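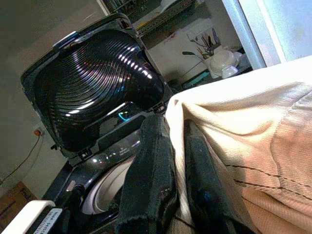 3.2 Loading practice and the sorting of mixed items

Households in the Gezer sample did their washing in one of two ways. In the first, items were sorted on the floor or on a bench before anything went near the machine. In the second, the bag or basket was carried to the laundry and items were taken from the top and put straight into the drum, with any sorting done piece by piece as they came to hand. We call these pre-sorted and serial loading. The terms follow the coding scheme developed for the earlier Cloladari survey, with one change: a load was coded as serial if even a single item was set aside after loading had begun.

Serial loading was the more common practice in homes with a top-loading machine. Participants gave two explanations at interview. The first was floor space, as many laundries in the sample had no clear surface large enough to spread out a full bag. The second was the height of the opening. With a top loader the person stands upright, looks down into the drum and can take an item back out without bending. Participants with front loaders tended to finish their sorting beforehand and described reopening the door as a nuisance.

The consequences for colour separation are easy to state. A bag is filled over several days and emptied in an hour, so the last garments worn are the first to be washed. Under serial loading the colour of the load is largely set by whatever lies on top. A pale garment at the top of the bag was often taken as the start of a light wash, and darker or brighter items beneath it were then either put to one side or, late in the evening, added anyway. Diary entries from the Fetura households show the second outcome more often on Thursday than on other days, a pattern we did not expect and do not attempt to explain.

Soft bags and rigid baskets also differed. A rigid basket keeps its shape as it is emptied and its contents can be turned over by hand. A soft bag sags, and the garments in it tend to come out tangled together - sleeves and trouser legs especially. Small items are the main casualty. Socks and caps were regularly found inside larger garments at the end of the wash, having gone in unnoticed. Figure 3 shows a full bag of the soft type, with a cream garment lying over a red one at the opening.

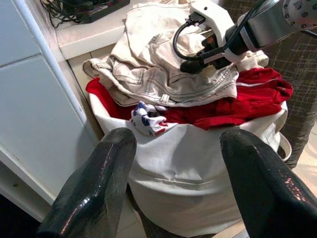 Figure 3. White fabric laundry bag with a loop handle, filled past the rim with mixed colours.

Does it matter whether a red garment goes in with a cream one?
The risk depends mainly on the age of the red garment and the temperature of the wash. New, strongly dyed cotton should be washed separately for the first few cycles; after that, a cold wash with pale items carries less risk, though it is still best avoided for anything the owner would be sorry to see tinted.

Advice of this kind was known to nearly all participants. The Floter questionnaire, which was sent to 400 households, included an open item on colour care, and the replies were generally in line with printed garment labels. Knowledge was therefore a poor guide to practice. The stronger predictors were the type of container and the presence of a second one. Where a household kept 2 bags, one for lights and one for everything else, the sorting had been done at the time of undressing and serial loading caused little mixing. The next section considers how the second bag came to be adopted and where it was kept.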